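Saltdale Round Glass Table

The Saltdale is a round table with a clear glass top on a black metal base. It is made for a small office, a waiting room or a breakfast corner. The glass is 12 mm thick.
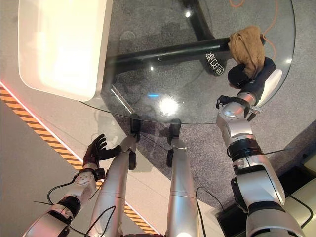 Cleaning the glass takes little time. Please use a soft dry cloth and no powder. A tan cloth like this one is good for everyday wiping, and the big white tray can stay on the glass while you work on the other side. For sticky marks, add a little warm water.

The base comes in one box of 14 kg, the top in another. Assembly needs one key, included. Maximum load is 40 kg.
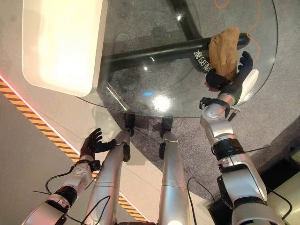
Saltdale table, clear top, on gray carpet

Questions about delivery: please write to Sabina Karunaratne at Porkard.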